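Giketti resets its microwave station in Pelov

Giketti has put the microwave station at its Pelov workshop back in service after a week of maintenance. The station is one of 6 in the company's Otix line, where robot hands and grippers are tried out on ordinary kitchen appliances. 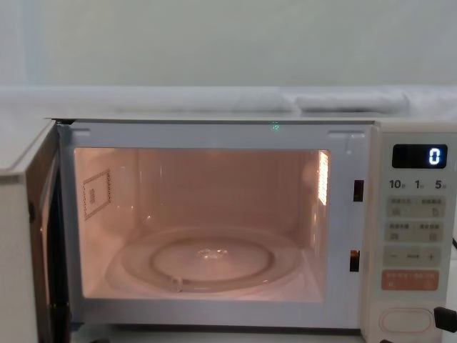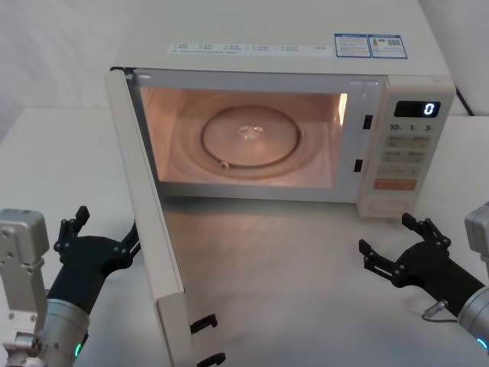
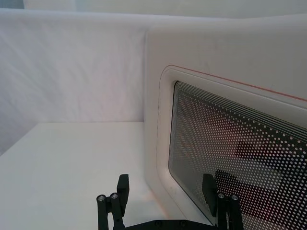
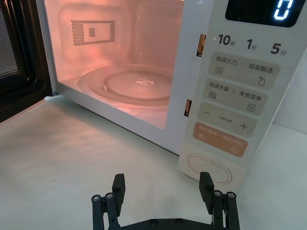 The microwave station at Pelov. The second picture shows the jointed hands, the third and fourth the two-finger gripper.

The work began in February, when the daily check found that the oven had moved on the table. Door runs push and pull at the same corner hundreds of times, and the position stored in the software no longer matched the real one. Technicians set the oven back in place, then taught the door and button positions again, first for the jointed hands and then for the gripper.

The fastener check now comes every 300 door cycles. It used to be done every 495, and by then finger screws were sometimes found loose. Each one is tightened by hand and the finger pads are wiped down. Worn pads are replaced in pairs — a new pad against an old one changes the grip.

Wrist cameras are calibrated after any change of tool. The full routine takes 165 minutes, most of it spent on the cameras, and it is logged in Simon, the company's maintenance software. The glass turntable is lifted out and washed at the end of each shift, and the oven door is wiped inside and out.

Giketti said the station will run door and button trials through spring. The same check interval will be used on the other Otix stations once their current runs are finished.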